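Gelesen: "Katon" von Florence Campbell

Lesezeit: 2 Minuten

Den Erzählband hatte ich seit Oktober auf dem Stapel liegen und habe ihn jetzt an zwei Abenden gelesen. Er hat 241 Seiten und enthält vier Geschichten, die alle in derselben Hafenstadt spielen. Die Stadt heißt Wilari und liegt irgendwo im Norden, genauer wird es nicht. Erschienen ist das Buch bei Hiebert, in einer Auflage von 600 Stück, übersetzt hat es Mareike Bauerfeind.

Die erste Geschichte ist die längste. Ein Vermesser kommt nach Wilari, um die Kaimauer neu aufzunehmen, und jede Messung fällt ein Stück kürzer aus als die vorige. Er schreibt Briefe an sein Amt und bekommt Antworten auf Fragen, die er erst in den folgenden Briefen stellt. Das Ende bleibt offen. Mir hat das gefallen, auch wenn der Mittelteil mit den Sitzungen im Rathaus gut zehn Seiten weniger vertragen hätte.

In der zweiten Geschichte taucht zum ersten Mal Katon auf. Ob das ein Mensch ist, ein Schiff oder ein Haus, wird nicht gesagt. Die Figuren reden davon, als wüsste es jeder. Eine Wirtin stellt abends einen Teller mehr hin, ein Lotse weigert sich, den Namen ins Logbuch zu schreiben. Campbell macht das sehr sparsam, oft ist es nur ein Nebensatz.

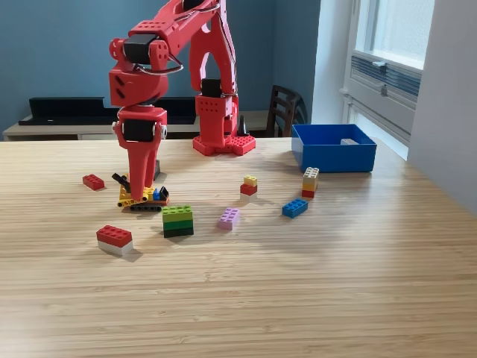
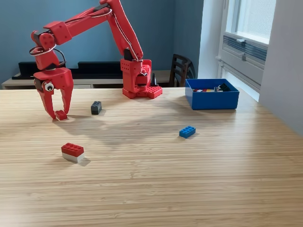

Roter Greifarm auf hellem Holztisch, zwei Aufnahmen.

Mit der dritten Geschichte konnte ich wenig anfangen. Zwei Schwestern erben eine Uhrmacherwerkstatt und streiten sich, dann brennt es. Die Verbindung zu den übrigen Texten besteht aus einem einzigen Satz auf der vorletzten Seite, und den habe ich beim ersten Lesen glatt übersehen. Cleiton Fagundes hält sie in seinem Nachwort für das Zentrum des Bandes. Überzeugt hat mich das nicht.

Die letzte ist dafür die beste. Sie besteht nur aus Einträgen eines Leuchtfeuerwärters, Wetter, Sicht, Ölverbrauch. Nach und nach stimmen die Uhrzeiten nicht mehr, und der Vermesser vom Anfang kommt wieder vor, allerdings als Kind.

Zur Übersetzung: liest sich ruhig und genau. An zwei Stellen steht "Mole", wo offenbar die Kaimauer gemeint ist, das hat mich kurz verwirrt. Das Papier ist dünn, der Satzspiegel etwas eng.

Wer eine Auflösung braucht, sollte das Buch lassen. Mein Exemplar geht am Mittwoch an den Lesekreis in Kollow, danach kann es gern jemand von euch ausleihen.

Zuletzt gelesen
Mawuli Lamptey: Die trockene Schleuse
Colleen Dhillon: Neun Zimmer nach Osten
Warum ich Nachworte zuerst lese
Regal ausgemistet, zweiter Versuch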